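### 4.3 Tuning the pre-grasp check

The pre-grasp check runs in the Sovora planner after the approach move and before the close command. It compares the rim ellipse from the wrist camera with the finger centreline.

1. Set `pregrasp.enable` to `true` and reload the planner.
2. Jog to the standoff pose with the fingers fully open.
3. Open the live view and select the target cup. Where a second cup stands close by, select by rim, as the outer walls may merge in shadow.

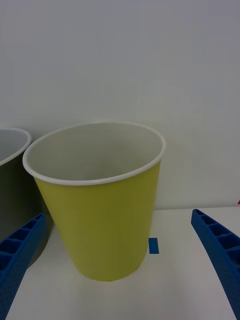

Coralie Katene reports that on her cell the segmenter joined two neighbouring rims into one mask until she raised `rim.min_gap` to 4, and asks that the default be changed. The default stays at 2 in this release; cells handling nested or adjacent cups should use her value.

4. Run `check --dry` three times. The offset must agree to within 3 mm across all runs.
5. Save the profile under the tool name.

**Note:** Colour thresholds are not used at this stage. Do not copy them from an older Rastevine profile.

**Caution:** A dry check does not inhibit motion from the teach pendant. Keep hands clear of the fingers.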